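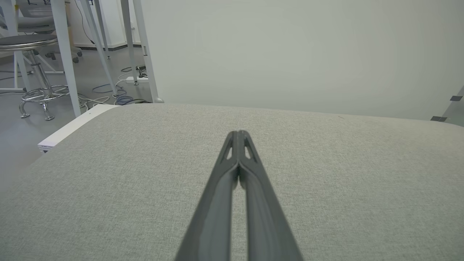 The Werkgate open day is held once a year in a building that used to be something else, as these buildings always did. I went on June 23, 2020, mainly for the fabric. My sister reupholsters chairs and had asked me to bring back an opinion, and I had nothing else on.

You sign in at a desk, get a sticker, and wait until the sticker people have collected enough of you to make a group. Ours had 24, several of whom had clearly come for the lunch. Gebremedhin Kassa took us around. He is a quick walker and does not turn his head when he talks, so the back half of the group learned mostly about his jacket.

First stop was the cloth store. Werkgate keeps 330 bolts, all upright, and the greige end of the range goes on longer than you would think a person could bear. There is oatmeal, there is pebble, there is something called Degefa that I would have called oatmeal. A woman beside me asked which one sold best. Oatmeal, said Gebremedhin Kassa.

After that came the workroom, and I liked the workroom. The surface I spent longest over was covered in a light gray-beige weave, a bit like linen, with fine darker speckles all through it. It is a clever sort of cloth for a household with crumbs. I found a few tiny dark flecks on it and a mark like a bit of thread over toward the right, and it took some peering to decide which specks belonged to the pattern. There was a white board under it, with its edge showing along the left side, and a plain pale wall behind. Gray floor, pale wall, gray-beige cloth — you could lose a mushroom in there for weeks.

At the right stood a clear panel, glass or acrylic, with two small strips of black tape on it. I am the kind of visitor who walks into clear panels, so I gave the tape my full respect.

We were then handed swatches and told to be rough with them. I scratched mine with a key. The man next to me folded his into a boat. Everyone was asked to fill in a card with a score for feel, and I wrote "fine," then felt guilty and added "very."

Lunch was at the far end, past the Brarnetti showroom, where a sofa costs 800 more if you want the legs. The soup was good. The bread had gone by the time the back half of the group arrived, and I draw no conclusions about who was in the front half.

Practical matters. The 153 bus stops outside, though the timetable at the stop describes some other bus. Parking is free and full. The next open day is in November, and you should bring a sweater, as the cloth store is kept at the temperature of a church. The remnant bin is by the exit, cash only. I bought a yard and a half of Nornier for my sister, who held it up to the window and said it was oatmeal.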